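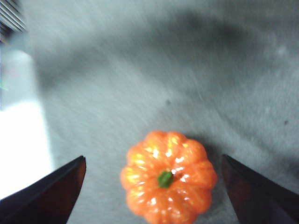 Kojo Quartey m'écrit que le vinaigre blanc ternit les vernis et qu'il vaudrait mieux s'en tenir à l'eau savonneuse. Remarque retenue, je corrige le protocole de mars.

Blog > Rangement > Décorations de saison

Petites courges décoratives : nettoyage et stockage

Procédure révisée pour les pièces à peau brillante, type petite citrouille orange à côtes :

- Dépoussiérage au pinceau souple, du pédoncule vers l'extérieur, en suivant les sillons.
- Chiffon microfibre à peine humide, une goutte de savon neutre. Pas d'alcool.
- Séchage à l'air, deux heures, hors soleil direct.
- Emballage individuel en papier de soie, pédoncule vers le haut. Le petit moignon vert supporte mal la pression.

Le papier journal est à exclure, l'encre migre sur les teintes claires. La boîte Evedano que j'utilise pèse 551 g à vide et presque 2 kg remplie. Couvercle correct, charnières médiocres. Je la garde sur l'étagère du bas, côté couloir.

Reste à tester la cire incolore sur une pièce déjà rayée.

Articles récents
Étiqueter les boîtes opaques
Guirlandes : enroulage sur carton
Bougies : stockage d'été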